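Since July I put the washing away the same evening, before dinner. My mother did it always like this and I laughed at her. Now I understand – the clothes left until morning get creases which I cannot iron out.

I carry the red bag to the round table and take out the pink cloth first, as it is the most crumpled.

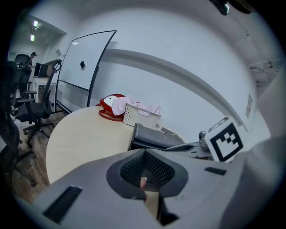
Nuria folds in thirds, I fold in half. We have discussed it up to 40 minutes once, and each of us still does it the old way.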